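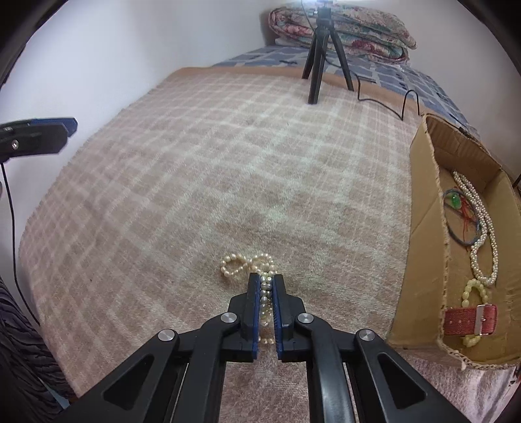
A strand of pearls on a plaid blanket.

Pundale spectrum consultation: your questions

What is being proposed?
The regulator wants to free up part of the band used by wireless microphones and local radio links in Pundale, and offer it to mobile broadband firms. Licence holders would be moved to a new band.

Who is affected?
There are 229 licences in the area. Most are held by theatres, churches, schools and outside broadcast crews. If you only use a mobile phone or home wifi, you do not need to do anything.

Will my equipment still work?
It depends on the model. Newer sets can often be retuned. Check the frequency range on the label or in the handbook, then compare it with the table in Annex 2 of the consultation paper.

Is there any money to replace old equipment?
Yes, for licence holders. The scheme pays up to 56 per cent of the cost of a like-for-like set. Equipment bought after the consultation opened in February is not covered.

I have never had a licence. Can I claim?
No. You can still reply to the consultation, and your reply will be read in the same way as any other.

When would the change happen?
Grernska would move first, followed by the rest of the area. Licence holders will get written notice before their own switch date. The whole process is expected to take nearly 5 years.

How do I reply?
Use the online form, or write to Noura Issa at the Khoury Building office. Please give your licence number if you have one. Replies must reach us by 5 pm on the closing date shown on the form.

Will my reply be published?
Yes, with your name, unless you tick the confidential box. Phone numbers and home addresses are always removed.

Who makes the final decision?
The spectrum panel, chaired by Hervé Charpentier. Its decision can be appealed on points of law.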